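Had a fault on our two-arm cell at Clorulora in April. No one was hurt and nothing expensive broke. I said I'd write it up for people who run a similar setup, so this is a thread.

The job is a small kitchen task. Pick something small and orange off a cutting board, put it in a white bowl. Two arms, one table, one controller per arm.

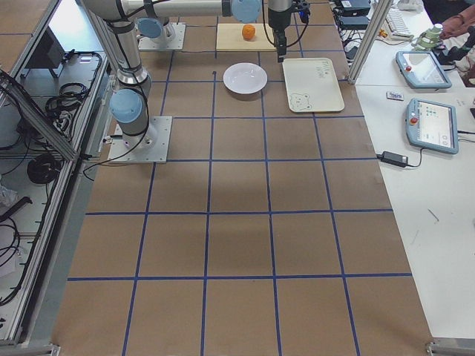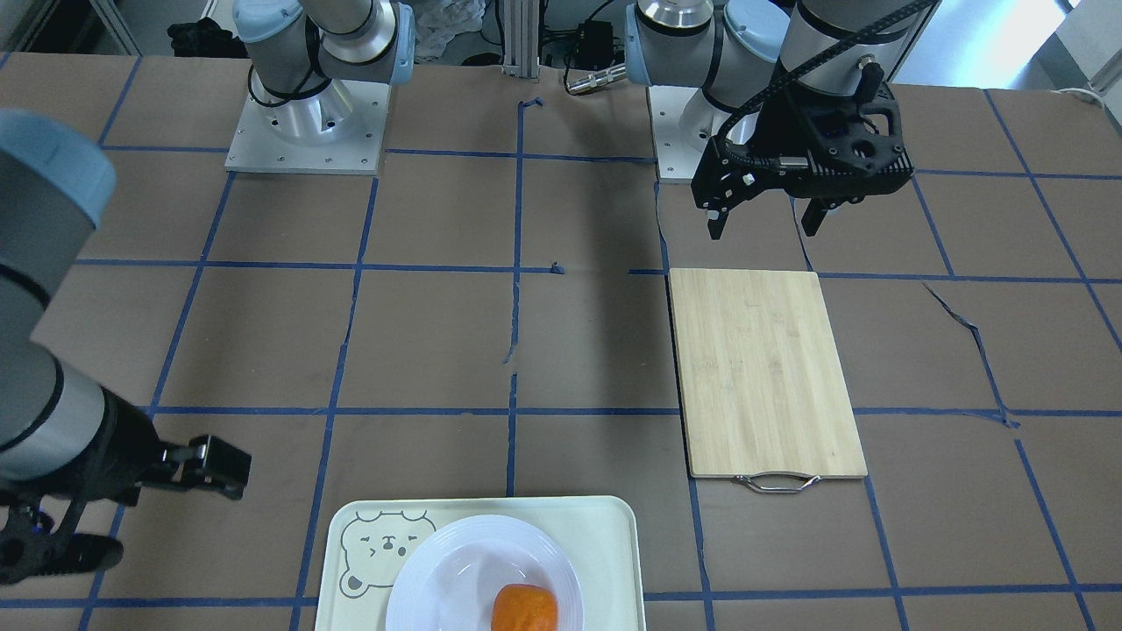
The cutting board, the bowl and the bear tray on the taped table.

Each arm has its own teach pendant, and each pendant has its own red stop button. We keep the pendants on a side table. Remember that part, it matters later.

We had a target of 1000 runs for this task. The runs were going fine. The pick is easy and the place is easy. The part that needs care is when both arms want to be over the board at the same time.

To stop them meeting, we use a scheduler called Vuvska. It gives one arm permission to enter the zone over the board, then the other. It's our own code. It does not talk to the safety circuit at all and was never meant to.

What happened: the left arm had the zone and was coming down to pick. The right arm should have waited outside. It didn't wait. It started its approach at normal run speed.

Zoi Spanos was at the pendants. She saw the right arm move and hit the red button on the nearer one. That was the correct thing to do and she did it fast.

The left arm stopped. The right arm kept going.

She had pressed the left arm's pendant. We had all been told, and all believed, that either button stopped both arms. She reached over and hit the other one, and the right arm stopped too. The logs put 2 seconds between the presses.

In that time the right gripper touched the left gripper on the housing. It was a light sideways contact. The right arm's own collision detection had not tripped yet when the second button went in.

Damage: a scuff on one gripper and a bent finger tip. The board got pushed out of place. We swapped the finger and checked both arms against their reference positions before doing anything else. Both were fine.

So there are two separate faults. One, the right arm moved when it shouldn't have. Two, the stop button stopped only one arm. The second is the serious one and we worked on it first.

We locked the cell off and got the drawings out. The drawings show both pendant stops going into a shared safety relay, a Gavalas unit, and the relay dropping power to both arms. That's how it was built and signed off.

The wiring in the cabinet did not match. The link from the left controller to the relay was gone, and someone had put a jumper across the relay input so it would stay happy. Each pendant still stopped its own arm through its own controller. Neither one reached the other arm.

We traced it to a controller swap. The left controller was replaced by Tukent, who look after our hardware. The new one came up with a safety input error, the jumper was fitted to test whether the input was the problem, and the jumper stayed in.

I don't want this to turn into a complaint about Tukent. They found the job sheet the same afternoon and sent it to us without being asked. The jumper is written on it. The removal isn't. We had accepted the sheet and filed it.

Our own acceptance check after the swap was: power up, home the arm, press the stop on that pendant, confirm the arm stops. It passed. Of course it passed. We tested the left button against the left arm, and that was the one path that still worked.

The test should have been every button against every arm. With two pendants and two arms that is a very short test. We now do it with both arms moving slowly and far apart, one button at a time, and write down what each arm did.

Now the first fault, the early move. This one was in our code.

Vuvska hands out the zone as a permission with a timeout of 10 seconds. If an arm goes quiet for that long, the permission is dropped so the other one isn't stuck forever. I wrote that. It seemed sensible at the time.

On this run the left arm's status messages stalled on the network. The arm itself was fine and still moving through its path. Vuvska heard nothing, decided the left arm had given up, and gave the zone to the right.

Silence from an arm tells you nothing about where the arm is. The timeout now stops both arms and asks for a person. It costs us a few runs that would have recovered by themselves. I'm fine with that.

We went back through the logs to see how often it had timed out before. 12 times. In every one of those the left arm happened to be clear of the board already, so the right arm went in and nothing looked wrong from the side table.

Those 12 were in the log as warnings. We had a filter on the log viewer that hid warnings, from back when a camera driver was printing one every second. The driver was fixed a long time ago. The filter was still on.

Changes so far:

Jumper out, link rewired, cabinet checked line by line against the drawings.

Every button tested against every arm at the start of each shift. It takes less time than the kettle.

Any temporary jumper gets a red tag on the cabinet door, and the cell can't be handed back with a tag on it. Tukent agreed to this and are using their own tags.

Zone timeout now stops everything. Warnings are back on in the log viewer.

Still to do: a single stop button on a post at the front of the table, wired straight to the relay. Two buttons lying on a side table among cords and a keyboard is a poor place to be choosing from in a hurry – even when they both work.

We're also looking at slower speed limits over the board. The arms don't need to be quick there. Most of the cycle time is waiting for the grippers anyway.

A few people have asked whether we threw out the earlier runs. We kept the ones with no timeout in them. The 12 are marked and set aside until someone has gone through them properly.

Someone else asked if the pendants are labeled left and right. They are now. Before that you told them apart by which one was nearer, and they got moved around.

One more, from Zoi, who read this before I posted it. She wants it noted that she would have pressed both if she had known, and that the operator sheet on the wall said "press either". She's right. The sheet has been replaced.

If you run two arms off two controllers, go and press one button and watch the other arm. Do it slow, with a clear table and a second person on the other pendant. Happy to share our check sheet, just reply and I'll send it over.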